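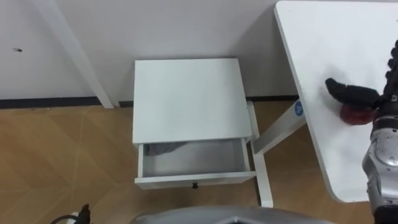 The Homard Likik is a dew heater strap for small refractors, guide scopes and camera lenses. It wraps around the tube just behind the front glass and keeps it slightly warmer than the night air, so that moisture doesn't settle on it halfway through a session. The strap is soft and has no stiff parts apart from the plug. It can be stored the way a lot of people keep a spare cloth, bunched into the back corner of a nightstand drawer like the gray one here, and the heating wire inside will put up with that. Just don't fold it sharply at the point where the cable comes out.

Item: Likik dew heater strap, small
Maker: Homard
Price: $40
Availability: in stock

Power comes from a USB plug, so any ordinary power bank that can supply the full 6 watts will run it. There is a dial on the cable with low, medium and high settings. Low is enough on most dry nights. Medium is what we would start with if the grass is already wet when you set up. High is meant for clearing glass that has fogged, and once it's clear you should turn it back down, especially with a camera lens, as too much warmth in front of the glass makes stars look soft.

The strap closes with hook and loop along its full length. Wrap it snugly, but don't pull it so tight that it shifts the focus ring. On a lens, put it on first and focus afterward. Many lenses change focus a little as they warm up, so give it some time and check again before you start a long run of exposures.

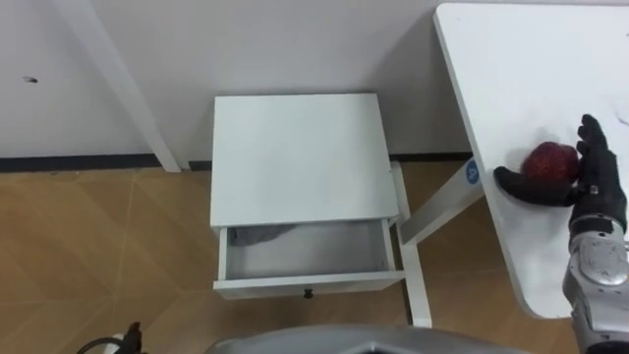

Specifications

Heated length: 400 mm
Weight with cable: 174 g
Power draw on high: 6 watts
Connector: USB-A
Outer fabric: black nylon
Closure: hook and loop
Settings: low, medium, high

What it fits

Measure around the outside of the tube or lens hood with a piece of string. If the string comes out at 400 mm or less, this strap will go all the way around. It may overlap on a small guide scope. A single overlap on low or medium is fine. Don't wind it around several times on high.

It isn't long enough for most larger reflectors, and a strap around the front of a Newtonian wouldn't do much for the main mirror anyway. For a bigger corrector plate, look at the Kullau line, which comes in longer sizes and runs from a regular telescope battery. The Kullau straps need a separate controller. We stock the Carrilho two-channel one.

Using it with a dew shield

A strap works better under a dew shield. The shield cuts down how much heat the glass loses to the open sky, and you can often leave the dial one step lower, which helps the power bank last. Put the strap on the tube first and slide the shield over it, with the cable coming out at the bottom. Tie the cable to the mount with enough slack to reach every part of the sky you plan to shoot. Cable drag is a common cause of trailed stars and it's easy to miss in the dark.

In the box

One strap, one fabric cable tie and a printed sheet with the warranty terms. The power bank is not included.

Care

Wipe the outside with a damp cloth and let it dry before putting it away. Do not machine wash. Unplug it before taking it off the tube.

Customer comments

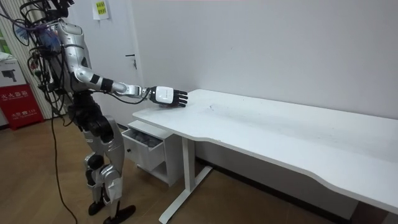
Armindo Veloso writes that his power bank shuts off after a while when the strap is on low, and wonders if the strap is faulty. He has it on a short camera lens and says medium runs all night without trouble.

Store reply, November 29, 2022: The strap is fine. Some power banks switch off when the load is very light. Plugging a second small device into the same bank usually keeps it awake, or look for a bank with a low-current mode. If you would still like to exchange the strap, use the returns form and put "Likik" in the subject line.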